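Simulated arm keeps shoving the block instead of picking it up (school club, first season)

Posted in Robotics Clubs & Classes
Tags: simulation, gripper, school club, beginner

Fadi Awwad

Hi all, hoping somebody who's done one of the sim-only leagues can help me out. I look after an after-school robotics club and we're doing the Suretero challenge this spring, the one where everything happens in the simulator and you never touch real hardware. The first task is the easy one (ha): pick up a block from the table and set it down inside the target area. The kids named their program Osel and they're very attached to it, so please be kind.

The trouble is that Osel almost never lifts the block. It drives over, gets right down next to it, and then pushes it. Sometimes it pushes it a few inches and closes on air, sometimes it shoves it all the way off the table. We left it running through 209 tries during one long session and it got a proper grip on two of them. I'm pretty sure those were luck.

We find the block by color. The kids grab the view from the sim, keep only the pink pixels, take the middle of the blob and send the arm there. It works great when the arm is up high. Once it comes in close the numbers start drifting toward the near side of the block, and that's about when the shoving starts. 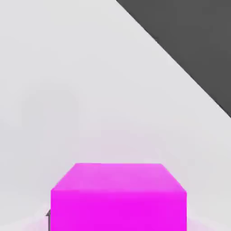

Do we need a better computer to run this?
Any laptop that can open the simulator without stuttering is fine for a single-block task, so I'd look at the code before spending club money.

That last bit is me passing along what the league's help sheet told us, in case anyone was going to suggest new laptops. Ours run it smoothly enough. So it's the code, I guess, and I'm a history teacher, so be gentle with me too. We have until May to send in our runs and I'd love for the kids to have something that works before then!

Edit: forgot to say, lighting and block color are whatever the league file gives us. We're not allowed to change those.

Vendula Vávra

Oh, I know this one! My team lost most of a season to it.

Your color trick is fine, it's what you do with it up close that hurts. Look at the one you posted. The bottom of the block runs out of view, so the middle of the pink is just the middle of whatever part the camera can still see. It isn't the middle of the block anymore. On top of that, you've got the top face in a pale pink and the front in a really strong one, plus a pink glow on the gray around the bottom. Depending on where the kids set their cutoff, they could be throwing away the top and keeping bits of the table.

What we ended up doing:

Stop the arm while it's still high and the whole block is in view. Get your position there, average a few readings, and save it.

Then go down using the saved position and ignore the color completely. Our kids hated this at first (it feels like closing your eyes) but if the block hasn't been bumped, it hasn't gone anywhere.

Make the arm come straight down for the last part. If you let the planner pick its own path it will happily swoop in sideways and plow into the block. I think this may be a bigger share of your trouble than the color, to be honest with you.

Also have them write a line to a log every time the block moves before the gripper closes. Ours was 2238 lines long by the end and dull as anything to read, but that's how one of the girls spotted that we only ever pushed it in one direction. Turned out our gripper was turned a little compared to the block, so one finger landed on top of the edge every time.

Good luck to Osel. Ours was called Baláž after somebody's dog and it never did learn to stack.

Florêncio Garcia

turn the speed down. ours did the same thing and slower fixed it

Miroslava Matoušek

Slower helped us some too, but only for the last little bit of the descent. Run the whole thing slow and you'll hit the time limit (it was 200 seconds when we entered, check your rules, they change it).

I'd add one thing to what Vendula wrote. If the kids want to keep using color up close, have them check whether the pink touches the border of the picture. If it does, don't trust the middle. It's one if statement and my younger students got it right away when I drew it on the whiteboard with half a square hanging off the side.

And widen the pink range a bit so the paler top counts, but go a little at a time or the glow gets in as well. We used a slider for that, with the masked view open next to it, and passed the mouse around the table.

Fadi Awwad

Thank you all so much!! We tried the save-it-from-up-high idea this afternoon and the gripper still came in from the side, so the straight-down part is next. Vendula, could you say how you told the planner to do that? Berwyn Penry, who helps me with the code, thinks we need an extra point right above the block, and I'd like to know if that's the same thing before he rewrites it.

Vendula Vávra

Same thing, yes. One point above the block, then a straight line down from it. Let him go for it.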